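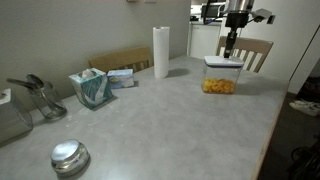 Fig. 4. Clear container with white lid, part filled, on the table.

Section 3: Setting up your dry store

Now for the fun bit! By this point you should have unpacked the Colitz label printer, charged it and printed the test strip (see Section 2). In this section you'll give every dry food in your kitchen a home, a label and a place on the list. Set aside an afternoon if you have a full larder, and put the radio on.

What you need
The Colitz printer and one roll of 18 mm tape
The Foltar stock list, printed or on your phone
Containers with lids that close properly
A soft cloth, some paper towels and a bowl of warm soapy water
A pencil

3.1 Clearing and sorting

1. Empty one shelf at a time. It's tempting to pull everything out at once (I've done it, and ended up eating toast in the hallway), but a single shelf keeps things manageable.

2. Check the date on each packet. Put anything past its use-by date in the bin. Food past its best-before date may still be fine – look at it, smell it and decide.

3. Group what's left by how you cook and eat. Breakfast things together, baking things together, snacks together. If your family puts raisins in everything, raisins can have a group of their own.

4. Wipe the shelf and let it dry fully before anything goes back.

CAUTION: Never fill a container that is still damp inside. Even a few drops under the rim can spoil flour or cereal within days.

3.2 Filling the containers

5. Wash and dry each container and its lid. Dry the groove of the lid with the corner of a cloth.

6. Pour in the food slowly. Leave a finger's width free at the top so that the lid can sit flat.

7. Press the lid down at all four corners, then in the middle. On round tubs, work your way around the edge.

8. Cut the cooking instructions and the best-before date from the packet and keep them with the container. A bit of tape on the base does nicely.

NOTE: Don't top up old food with new. Use up what's there, wash the container, then refill. Crisp foods such as puffed cereal go soft much sooner when old and new are mixed.

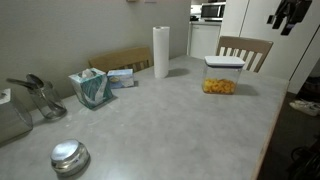 3.3 Printing and sticking labels

9. Switch on the printer and choose FOOD from the menu. Type the name, keeping it to 22 letters or fewer so that it fits on one line.

10. Press DATE to add the day you filled the container. The printer stores up to 1,295 labels, so you'll only ever type "porridge oats" once. Lovely!

11. Peel the backing and stick the label to the front, never the lid. Lids wander, and you'll have rice marked as sugar before the month is out.

12. Rub the label firmly with your thumb and leave it for 2 hours before washing the container.

CAUTION: If anyone at home has a food allergy, add the allergen on a second label in capital letters. Keep nuts in their own container, with their own scoop.

3.4 Adding to the Foltar list

13. Write each food on the list with its shelf and an amount in pencil: full, half or low.

14. Pin the list inside the cupboard door. Change "half" to "low" as you go, and your shopping list nearly writes itself.

If a label won't stick, see Section 5. For spare tape, see the Clumgate parts sheet at the back.

Text by Cristian Ayala. Section last revised June 9, 2018.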